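The Cool Side of the Bed

There is a week every September when I sleep badly and blame the mattress. The mattress has been blamed in four different flats now and has been replaced twice, and I am beginning to think the fault lies higher up the bed, in the pile of things I put on top of it.

My household owns 14 blankets. I know this because I was asked to write about bedding and thought I ought to begin at home. Two of them are used. The rest live on the landing in a cupboard that no longer shuts, waiting for a hard winter or a large number of guests, neither of which I would welcome.

The British attitude to the bed is that it should be the same all year and we should suffer inside it. We buy one duvet, call it "all seasons" and spend July with a leg out. Other countries change the surface. In much of East Asia, when the heat arrives, a mat goes down over the bedding, woven from split bamboo or rush, and you lie on that. It feels like lying on a very well-made blind. You wake with stripes on your arm, but you have slept.
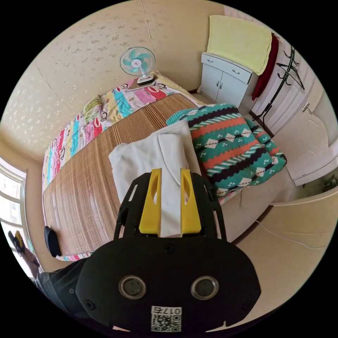

Mats are sold in this country, if you are patient. Mine came from Kitano, a small importer in Trellstead that mostly does teapots, and it cost £171, a sum I have described to my family as "under a hundred". The fine slats are what you pay for. Wide ones pinch, and they pinch where you would least like to explain it. A tan mat with slats as fine as these goes straight over whatever is already there, even a patchwork quilt covered in cartoon monkeys, and the monkeys can carry on round the sides undisturbed. A folded blanket in teal and orange-red zigzags stays within reach for the small hours, and a desk fan with teal blades can sit at the head of the bed, where the British would put a cushion shaped like a smaller cushion.

I have tried the fan at the head of the bed. Wear a hat.

Care is simple enough. Wipe the mat with a damp cloth, let it dry flat in the shade, roll it with the slats facing outwards and stand it somewhere you will not fall over it. I fell over mine until March. The Mowat storage bag, which I bought for the purpose, is four inches too short, so the mat looks out of the top like a baguette.

As for the blankets, Larnidus, the textile bank near us, takes anything clean and whole. I drove over with nine and came home with seven. One had been my grandmother's, and the other I simply hadn't looked at properly before.

2,694 views

Comments (4)

mattressmartyr
£171 for a blind. I have a blind.

Pollyanthus
We had one of these when we lived abroad and I still miss it! Does the Trellstead place do a double? Ours was two singles side by side and the join was a menace (ask my husband's elbow).

greycardigan
Slats facing INWARDS when rolling, surely. Mine have been done that way for over 14 years.

Pollyanthus
Outwards, I was always told. But mine did split.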